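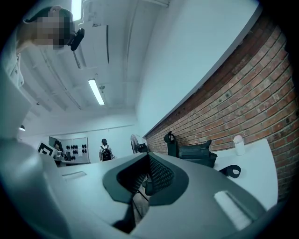
Mais pourquoi tu ne commences pas par le bord ? m'a écrit une lectrice en commentaire de mon dernier billet sur les puzzles, et depuis je ne pense plus qu'à ça !

Il faut dire que je viens d'attaquer le Espiritu de chez Leswood, 1000 pièces, et que j'ai fait tout l'inverse. J'ai démarré par le grand perroquet du milieu, plume après plume, et je me suis régalée. Le bord, je l'ai gardé pour plus tard, comme la croûte du gâteau. Je comprends qu'on trouve ça barbare (ma mère ne m'adresse presque plus la parole devant un puzzle), mais quel plaisir de voir apparaître un œil, puis un bec, au lieu d'une longue bande de ciel !

Côté tri, je suis passée à cinq boîtes : les rouges, les verts, les bleus, les pièces bizarres et celles où il y a un petit bout d'écriture. La boîte des bizarres est ma préférée, j'y pioche le soir vers 22 h en me disant que j'en pose une et que je file au lit. Évidemment, je n'en pose jamais une seule.
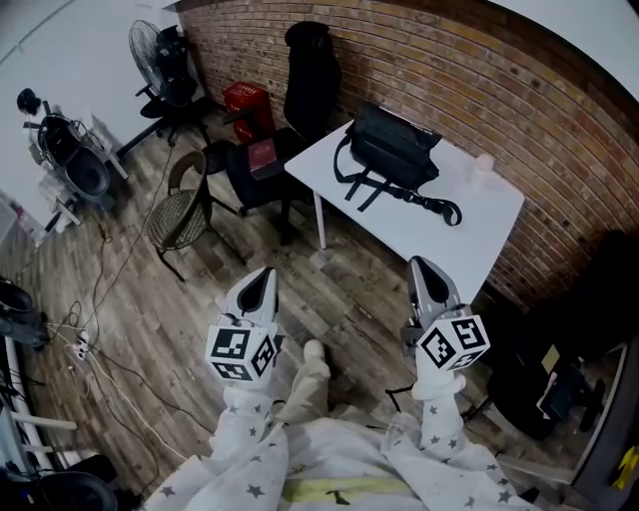

Dimanche mode pyjama, édition juillet

Pour l'ambiance sonore, j'alterne entre la pluie et de vieux épisodes de Trivia, le podcast de questions idiotes dont je vous rebats les oreilles. J'ai appris qu'on peut hurler une réponse tout en cherchant un morceau de feuillage, et ça, c'est une vraie compétence. Quand je bloque, je tourne autour et je regarde le puzzle à l'envers : les formes sautent aux yeux bien mieux que les couleurs. Essayez, vraiment, surtout sur les feuillages !

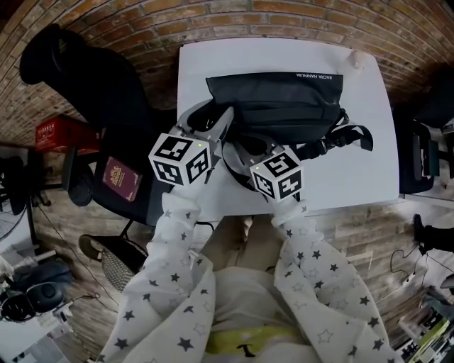
Et après ?

Je lorgne sur le Drilutico, 2790 pièces, une ville entière avec ses toits et ses tramways. C'est de la folie, je n'ai aucune place, j'en ai déjà parlé à tout le monde. En attendant, il me reste le ciel du Espiritu, bleu, bleu et encore bleu. Et pour ma lectrice : promis, le prochain, je le commence par le bord, et je vous raconte !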